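Flencombe Home Forum > Surfaces and Finishes > Gloss black board on a white table, mug marks

Gloss black board on a white table, mug marks
Started by tallowmere

tallowmere
Posts: 69

I have a gloss black board laid over a white tabletop. It covers most of the top. I don't know what the coating is. It came with the table when I got it in May and there is no label on either.

Two problems. First, every cup leaves a dull ring that shows when the light is low. Plain water takes most of it off, a second wipe with a dry cloth takes off more, and a trace stays. Second, the cloth itself is leaving fine scratches, visible at an angle and nowhere else.

I use one insulated mug, steel inside, painted outside, with a handle. My assumption was that a double wall meant no heat at the base and so no need for a coaster. Is that wrong?

Looking for a cleaning method and an opinion on the mug. I would prefer not to cover the board with a mat.

gantry_lane
Posts: 719

Ring marks on gloss come from three different places and you need to know which one you have.

Residue: coffee, hard water, whatever ran down the side. Sits on top and wipes off.

Heat haze: in the coating. Cloudy and does not wipe off.

Abrasion: the foot of the mug has grit on it and somebody turned it. You will feel nothing with a fingernail but a flashlight held flat to the surface will show short arcs.

If water takes most of it off, you have residue plus one of the other two. Do the flashlight test and report back.

The double wall does keep the base cooler than a ceramic mug would. Steel bases are harder on gloss, though. Check whether yours has a rubber foot.

Szabó_finishes
Posts: 200

Disagree on the heat part. I have refinished a lot of black tops and have yet to see haze under a vacuum mug. The outer base doesn't get warm enough. If there is a trace left after water, it is mineral.

One part white vinegar to four parts water, on the cloth and never poured on the board. Wipe, then wipe with clean water, then dry. Do a corner first because the coating is unknown.

gantry_lane
Posts: 719

I didn't say it was haze, I said find out. Also, not every handled tumbler is a vacuum mug. Some are two walls with air between, and those do get warm underneath.

And I would not put vinegar on an unknown coating as a first step. One drop of dish soap in a bowl of lukewarm water, and wait a day before deciding it failed.

nsemaan
Posts: 300

Nisreen Semaan here, I look after the worktops at a shared studio and have four boards of this type.

The scratches are from the cloth, as you suspected, but the cloth is usually fine. Dust is the problem. Gloss black shows dust within an hour, people wipe it dry, and the dust does the scratching. Blow or brush it off first. Then damp microfiber, folded in four, a clean face for each pass, straight strokes. If you wipe in circles you will see the circles later.

I stopped buying paper towels for these. Lanness waffle cloths were no better for us; the hem left lines. Cut the hem off or use an edgeless cloth.

tallowmere
Posts: 69

Flashlight test done. Short arcs in one place, back right, where the mug normally stands. No cloudiness that I can find. Soap and water removed the trace everywhere except the arcs.

The mug has no rubber foot, bare metal ring.

gantry_lane
Posts: 719

Abrasion, then. Fit a foot and stop turning the mug on the board. Lift it.

gerko_b
Posts: 41

You can buy silicone boots for tumblers. Gerko makes a plain one, it rolls on from the bottom. Measure the base before you order, the sizes are narrow. Two complaints: it holds water if you wash the mug with it on, and the black one picks up lint.

A felt dot set is cheaper but felt collects grit, so in my opinion it is worse than bare steel after a month.

Szabó_finishes
Posts: 200

Agreed on felt. As for the arcs, a plastic polish will reduce them if the coating is hard enough. Work an area the size of a coin and stop there if the shine changes. On a thin coating you will go through, and then it is a respray.

nsemaan
Posts: 300

I would leave the arcs alone. A polished patch on gloss black is easier to see than the scratches were. Could you post the surface? Ideally one from the side and one from directly above, as the reflection differs.

tallowmere
Posts: 69

Side view first, then from above. The mug is the gray-green one at the back right of the first. 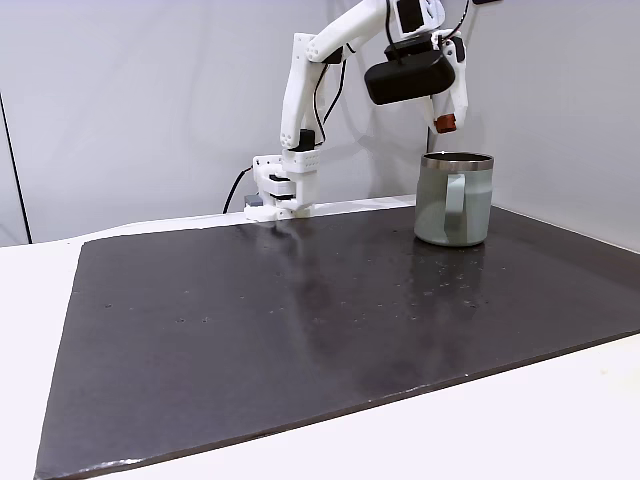
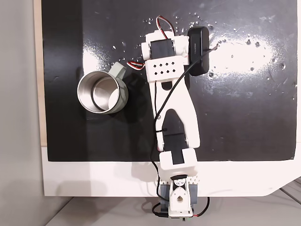 Same gloss in both, no polish used.

Re: Gloss black board on a white table, mug marks

nsemaan
Posts: 300

Thanks. I can't make out the arcs at this size, and I wouldn't expect to. In the side view the board gives a soft reflection of the mug, so I would want a sharp one before saying anything about how flat the coating is. Try it with a lamp low and to one side.

The matte body on that mug will be easier to live with than the board. Steel rim the same, wipe and forget.

gantry_lane
Posts: 719

Still a boot for me. Handle toward you, lift straight up, set straight down. The handle helps here — people grip a plain tumbler and twist as they pick it up.

Szabó_finishes
Posts: 200

Twisting is a habit, handle or no handle. A coaster solves it for less money and nothing has to be rolled on.

gantry_lane
Posts: 719

A coaster slides on gloss with the grit underneath it. You have moved the problem down by one layer.

Szabó_finishes
Posts: 200

Cork side down, wiped when you wipe the board. Mine has not slid yet.

tallowmere
Posts: 69

I have ordered the boot and will leave the arcs. Changing to dust first, damp second, straight strokes. I will redo the flashlight test in a month and post the result under this thread.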